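Grandach and Prorkby share findings from block-stacking study

A little tower of coloured blocks may not sound like much, but it has kept our teams at Grandach and Prorkby very happily busy, and we are delighted to share the results at last!

The new method, which we call Varkard, lets a robot arm learn stacking from 328 demonstrations, where our earlier approach needed over 1000. It works from 2 camera views of the same table (one wide, one close to the fingers) and chooses its next small movement from both together.

Red, yellow and green blocks on the test table
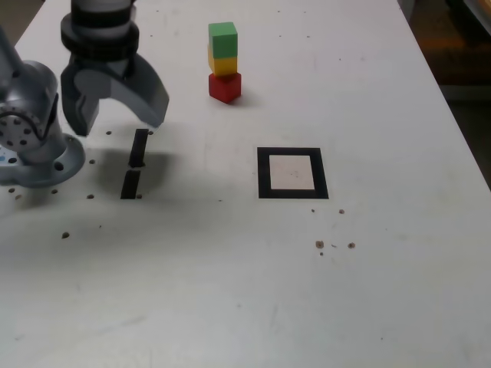
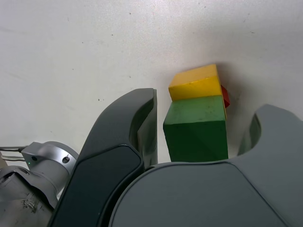 We plan to put out the full paper in August, along with the training code, and we would dearly love to hear from other labs who fancy trying it on their own arms. Enquiries are welcome at the Prorkby press desk.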